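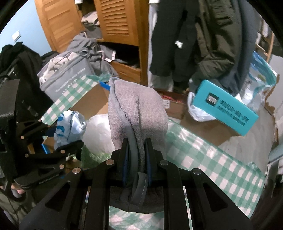 Let me start with the part of self publishing I put off the longest, the back cover blurb. I wrote a whole novel in less time than it took me to come up with the few lines that were supposed to sell it (I'm only exaggerating a little). What finally got me going was treating the blurb as an edge for the book, the way a towel has that smooth binding along the side of all the fuzzy stuff. It's a tiny strip compared to the rest of the thing, and it has to hold up anyway. So in this tutorial I'll walk you through how I write mine now, start to finish, using my second novel, The Ullerer Road, as the guinea pig.

What you need before you start

A finished draft, or close to it. I tried writing a blurb for a half-written book once and ended up bending the plot to match it, which was a mess! You also need a blank document, a timer if you're a procrastinator like me, and the blurbs from a handful of recent books in your genre. Copy those into one file and read them out loud. You'll start hearing the rhythm pretty fast.

Step 1: Write the ugly version

Set the timer for 21 minutes and tell the story of your book as if a friend asked over coffee. Don't stop to fix anything. My ugly version for The Ullerer Road mentioned a flooded cellar, three cousins, a lawsuit and a goat. None of that ended up on the cover except the lawsuit, but I needed to get the goat out of my system.

Step 2: Find the person and the problem

Go through the ugly version and highlight every sentence where your main character wants something or is about to lose something. Everything else gets moved to the bottom of the page (don't delete it, you may want a phrase later). If you write in multiple points of view, pick one or two people. I know, I know, you love them all. Readers haven't met them yet, and a blurb with six names in it reads like a seating chart.

In my case I was left with this: Grigaitė, a land surveyor, comes home to measure her late father's farm and finds the road through it belongs to somebody else. It's a bit clunky, but there's a person in it and there's trouble.

Step 3: Build it in three short paragraphs

First paragraph: who she is and what just changed. Second paragraph: what gets in her way and why she can't walk off. Third paragraph: the question hanging over the whole thing, without the answer! I stop somewhere before the middle of the book. If your big twist happens in chapter four, leave it in chapter four.

Use the present tense, even if the novel is in past tense. It feels odd for a minute and then it doesn't.

Step 4: Cut it down

My first real version was way too long for a paperback cover, especially once the barcode took its corner. I kept cutting and got it down to 143 words. Here's what usually goes:

Place names the story can do without. I had a river, a village and a mountain, and I kept the village, Judeo, for the sound of it.
Adjectives in pairs. Keep the better one.
Any sentence starting with "Little does she know."
Backstory about parents, unless the parents are the problem.

Step 5: Add the hook line last

The hook is the single line above everything else, often in bigger type. I used to start with it and get stuck for days. Now I wait until the blurb is done and look for a sentence in it that's already doing the job. Mine was sitting in paragraph two: "Every map of the valley is wrong, and one of them is wrong on purpose." Up it went, and I patched the hole it left.

Step 6: Fit it to the places it will live

Your cover is one place, and your online store listing is another. Check the character limit for each store before you paste. My small press imprint, Atance (okay, it's me and a laptop), has its own catalog page where I allow myself 2990 characters, so I keep a long version with a bit about the setting. Save both versions with clear names. I once uploaded the wrong one and had a listing that ended in the middle of my author bio.

Step 7: Let it sit, then read it on your phone

Leave it alone for a couple of days. When you come back, open the listing preview on a phone and see what shows before the "read more" link. If that bit is all weather and scenery, shuffle things so your character turns up sooner.

Next I'll be tackling the author bio, so if you have a question about writing yours, drop it in the comments and I'll try to work it in.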